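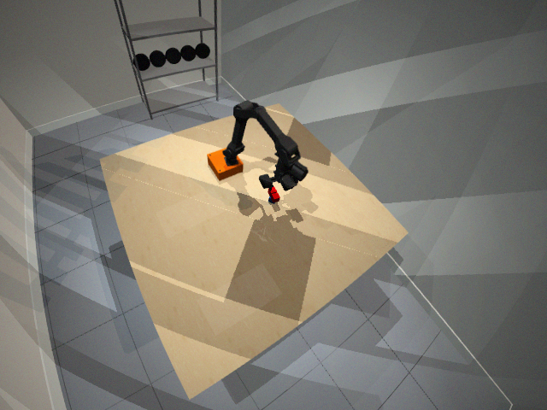

Rendered view: black arm, orange base, tan board, tiled floor

Ticket 126: Dutex printer drops off the Wi-Fi after sleeping
Opened by: Beverley Ashworth
Opened: Sun 21 July
Assigned to: Khải Trịnh
Status: Resolved

Beverley Ashworth wrote:

Hello to whoever picks this up, and thank you in advance for your patience, because I'm going to tell you everything I can think of and you can throw out what you don't need. I have a Dutex printer in the back bedroom, which we use as an office, and it has been a lovely printer up to now. I got it in June. It prints beautifully when it prints. The trouble is that if I leave it alone for a while it goes to sleep, which I understand it's supposed to do, and then it won't wake up for the laptop. The laptop says "printer offline." The little light on the printer is solid blue, so as far as the printer is concerned everything is fine and dandy.

If I turn it off and on again, it works. I can print all afternoon. Then I go make dinner, come back, and we're offline again.

I timed it yesterday with the oven timer. It was fine after 20 minutes and offline after 30. I've already reinstalled the Tavach print app twice, once on the laptop and once more on the laptop when that didn't help. My router is a Surevach and it's in the hallway. I print recipes and choir music mostly, so it's no emergency, but we have a concert coming up and I have a lot of alto parts to get through!

Khải Trịnh (support) wrote:

Hi Beverley, thanks so much for writing all of that down. The oven timer was a great idea, and it saves us both a few rounds of guessing. Thirty minutes happens to be the default sleep time on your model, so I'd like to look there first.

Could you try two things for me?

On the printer, go to Settings, then Power, and change the sleep time to 60 minutes. Let it sit for 45 and then print a page.

Also, please print the network page (Settings, Network, Print Report) once right after you turn the printer on, and again the next time you get it back from being offline. Don't restart the router in between. I'm looking for the line that says "IP address."

Beverley Ashworth wrote:

Good morning! I did both, and I had my neighbor Hacer Tuncer over for the second part since she's better with menus than I am. With the sleep time at 60 the printer was still fine after 45 minutes, so you were right about that. Then I left it for the evening and it was offline again.

The address on the first report ends in .9 and on the second one it ends in .145. Hacer got quite excited about this. I said I'd let you be the judge. Everything before the last number is the same on both pages.

Oh, and my phone can print even when the laptop can't. I only found that out because Hacer asked me to send her the lemon cake recipe and I hit Print by mistake, and out it came. Does that mean anything?

Khải Trịnh (support) wrote:

It means quite a lot, and please tell Hacer she was right to be excited. The router is giving the printer a new address when it comes back from sleep. Your phone looks the printer up by name every time, so it doesn't mind. The laptop was set up with the old address and keeps knocking on that same door.

I asked Annelore Reuter on our network team to check me on this, and she suggests we fix it on the router and then add the printer fresh on the laptop:

Sign in to the Surevach page from the laptop. The password should be on the label on the router unless you've changed it. Open Connected Devices, find the Dutex, and choose Reserve Address. Save. Turn the printer off and on. On the laptop, remove the printer completely, then add it again and pick the entry that shows the printer's name with no numbers after it.

You can put the sleep time back to 30 after that if you'd like.

Beverley Ashworth wrote:

Well, I got stuck for a bit at the password, as I had changed it and written it inside the cover of a cookbook, and it took me a while to remember which cookbook. After that it went just as you said. There were two Dutex entries in the list when I went to add it. I picked the one without numbers.

I set the sleep time back to 30, left it overnight, and printed before breakfast. It took a few seconds to wake up and then away it went. I did the same thing after lunch, and again just now. All good! The alto parts are done and I've started on the tenors.

One small question while I have you: the Tavach app still shows the old printer in gray. Can I delete it?

Khải Trịnh (support) wrote:

Yes, go right ahead. Press and hold on the gray one and choose Forget. It won't touch the new one. I'll keep this ticket open through the weekend in case anything comes back, and then it will close by itself. Good luck with the concert!

Internal note, Annelore Reuter: Same cause as Marcelino's ticket last month. Added the reserve-address steps to the Dutex setup page. Screenshots of the Surevach menu still to do.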